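Westerberg School Supply Drive Adds a Pencil Case Table

WESTERBERG – The yearly school supply drive in Westerberg is collecting filled pencil cases this January, along with the usual paper, folders and backpacks. Cases can be dropped off at the Butunura community center on weekdays until 6 p.m.

In past years the drive took in loose pens, pencils and markers and handed them out in plastic bags. Families told organizers that the bags tore within a few weeks and that small items ended up at the bottom of backpacks. A zippered case costs little and usually lasts the school year, so the drive is now asking for the case and its contents together.

The first cases are being filled on the long wooden workbench in the center's craft room. Most are the soft fabric kind with a zipper. 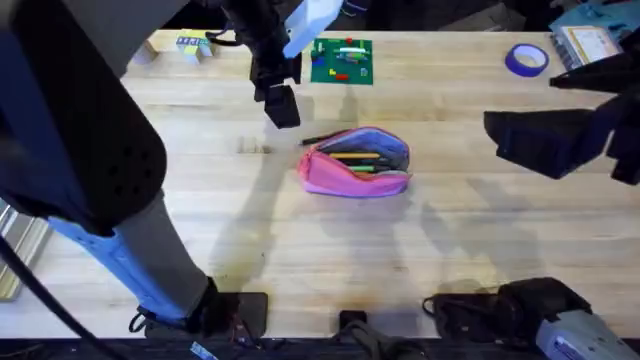

The center is asking donors to keep the contents simple. A case for the lower grades needs a pencil, a black pen and a few markers in different colors. An eraser and a small sharpener are welcome if there is room left. Scissors, glue and anything with a blade should be dropped off separately, and schools will hand those items out in class.

The drive has a goal of 725 filled cases this year. Over 100 had been handed in by the end of the first week, according to the center. Stationery firm Zonard is giving a box of markers for every 30 cases collected, and the markers go back to the packing table to fill cases that arrive half empty.

Donors who have a case but nothing to put in it can bring it anyway. The same goes for people with a drawer full of markers and no case. Everything is sorted at the center and put together there.

Toys are part of the drive too

Building bricks, board games and puzzles are being accepted for the after-school rooms at the two elementary schools. Bricks do not have to be in sets. Baseplates are especially useful, the center said, and small models can stay attached to them. Mixed colors are fine.

Pieces should be wiped clean before they are brought in. Games with missing parts can be used as long as a note on the lid says what is missing. Stuffed animals and battery toys cannot be taken this year. 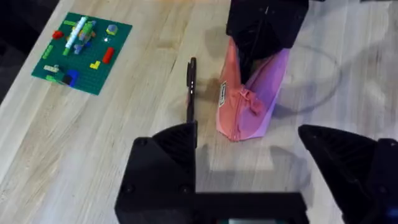 What goes in a case

Markers should have their caps on and should be tried on a piece of scrap paper first. Used markers are accepted if the color is still strong. Colored pencils can be any length that a child can hold comfortably, and they should be sharpened before packing.

The center suggests laying long items side by side along the length of the case. Packed that way, a fabric case holds more and the zipper closes without catching. Cases that bulge are fine if they close all the way. Name labels should be left blank so the child who gets the case can fill them in. 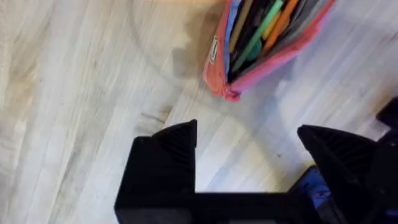

Where and when to bring donations

The drop-off point is the side entrance of the Butunura community center, next to the bike racks. It is open from 9 a.m. to 6 p.m. on weekdays. A second collection box stands inside the Dorkilex hardware store, near the checkout, and can be used during store hours. The store box is for cases and writing supplies only. Bricks, games and puzzles have to go to the center.

Packing continues in the craft room until the end of the month. People who want to help can come by after 2 p.m. and do not need to sign up. Children are welcome with an adult.

Schools will receive the cases in time for the new term and will give them out through classroom teachers. Families who need one sooner can ask at the center's front desk. 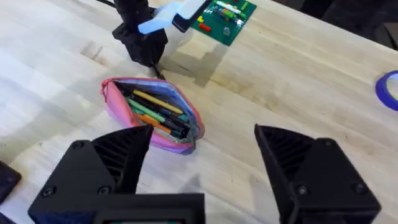 A pink pencil case with markers and a black pen, open on the packing table.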